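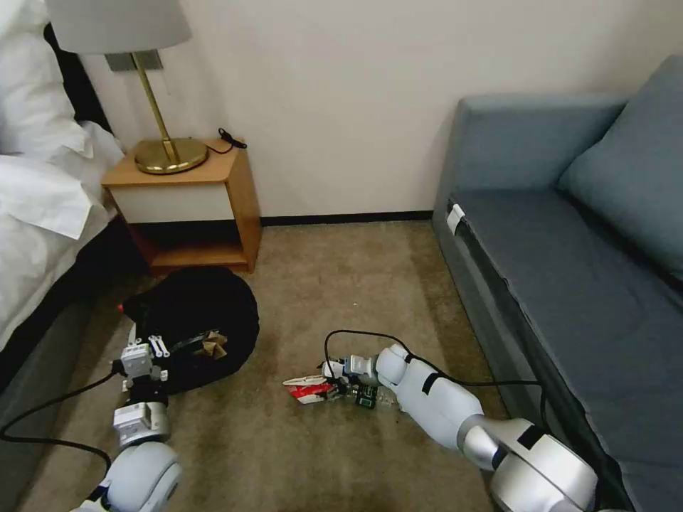

Hotel booking company Trotutar will start showing cleaning and service fees in the first price travelers see, the company said Wednesday, a change that affects 800 independent hotels and guesthouses listed on its site.

Until now, a search on Trotutar brought up the nightly room rate alone. Cleaning fees, linen fees and any local service charge were added on the second page, after the traveler had picked a room and typed in a name. Under the new system, all of those are folded into the number on the search page. Local taxes will still be listed separately, but they will appear on the same page, directly under the price.

The change starts in May for hotels with fewer than 30 rooms. Larger properties will be moved over later in the summer. Trotutar did not give a date for the second group.

"People were getting to the last step and leaving," said Edgardo Tiongson, who runs hotel partnerships at Trotutar. "We could see it in the bookings. They had a price in their head from the first page and then it was a different price. Some of them came back and some of them didn't."

Tiongson said the company tested the new display with 194 hotels over the winter. In that group, fewer travelers clicked through from the search page, but more of those who did click went on to book. Calls to the customer service line about unexpected charges dropped. The company would not release the full results of the test.

One example given by the company was a room with a nightly rate of $129 and a one-time cleaning fee of $35. A traveler staying two nights now sees $129 on the search page and finds out about the fee later. Under the new display the same traveler will see a two-night total of $293, with the nightly rate in smaller type next to it.

Not every hotel owner is happy with the plan. The owners of Quiambao, a guesthouse with 11 rooms, said in a letter to Trotutar that small places depend on cleaning fees in a way that big chains do not, and that putting the fee up front will push them down the list when travelers sort by price.

"A chain can spread the cost of housekeeping across hundreds of rooms," the letter said. "We pay the same person to strip and make a bed whether the guest stays one night or six. On a one-night stay the fee is going to make us look like the most expensive room in town."

The letter asked Trotutar to let hotels set a lower fee for single-night stays. At present a property can enter only one cleaning fee, and it applies to every booking no matter how long the guest stays. Tiongson said that request had come from several owners and that a tiered fee is being built. It will let hotels enter one amount for a single night, another for two to four nights and a third for anything longer. He said it should be ready before the first group of hotels is switched.

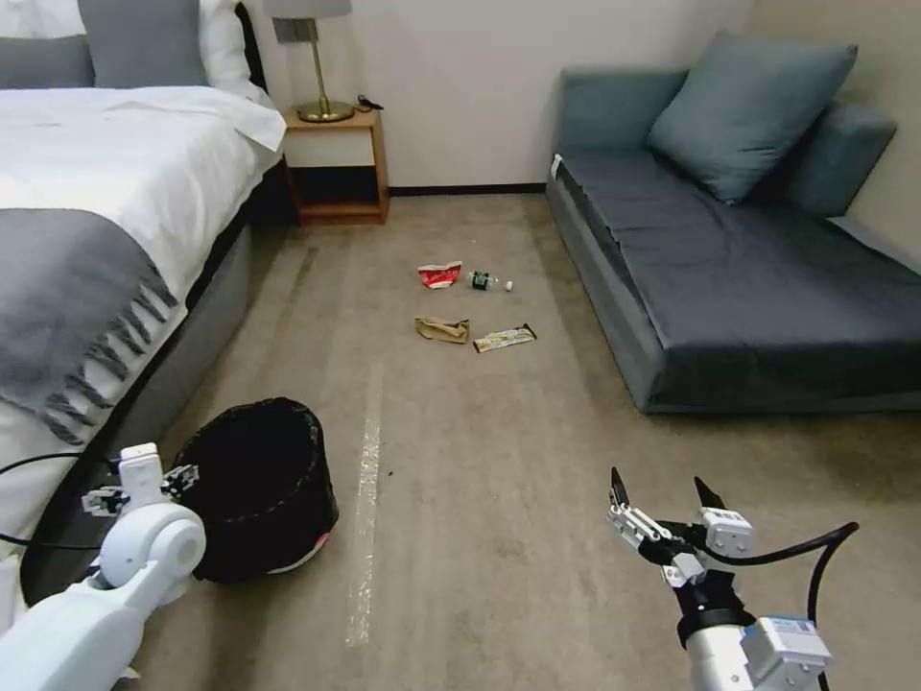

A hotel-style room with a gray throw across the bed. Cleaning fees will be part of the first price shown on Trotutar.

Sesier, a smaller booking site that competes with Trotutar in several cities, has shown full prices since it opened. The company said in a short statement that it welcomed the move and had no plans to change its own pages. Lirkis, which sells front desk and billing software to small hotels, said it would send its customers an update so that the fees they enter are passed to Trotutar in the right form.

Hotels that use Lirkis will not have to enter anything twice, the software company said, but they should check that old fees have been removed. A fee that was turned off in the billing screen but never deleted could be picked up and added to the price. Lirkis is asking customers to go through their fee list before the end of the month and delete anything they no longer charge.

Hotels that manage their Trotutar page by hand will need to log in and confirm their fees on a new form. The form asks for the amount, whether it is charged per stay or per night, and whether any guests are exempt. Properties that do not fill it out will stay visible on the site, but travelers will see a note saying that extra charges may apply. After 60 days, those listings will be moved below the ones with confirmed prices.

Pet fees, parking and breakfast are not part of the change. Trotutar said those are choices made by the guest and will continue to be offered as extras during booking. A parking fee that every guest has to pay, even without a car, will count as a required fee and must be included.

The company is also changing how it handles refunds of cleaning fees. If a booking is canceled before check-in, the fee will be returned in full, even when the room itself is nonrefundable. Some hotels had been keeping the fee on canceled stays. Tiongson said that was allowed under the old agreement but had led to complaints.

"If the guest never came, there was nothing to clean after them," he said. "I think most owners already saw it that way. Now it's in writing."

For guests who leave early, nothing changes. The cleaning fee is still owed once a guest has checked in, and refunds for unused nights remain up to the hotel.

Travelers who already have a booking for this summer will pay the amount shown on their confirmation, and they do not need to do anything. Anyone who changes the dates of an existing booking after the switch will see the new price layout, but the fees themselves will be the ones the hotel charges at that time.

Trotutar will hold two online question sessions for hotel owners before the change takes effect, one at 10 a.m. and one at 4 p.m. on the same day. Sign-up details will be sent by email to the address on each hotel's account.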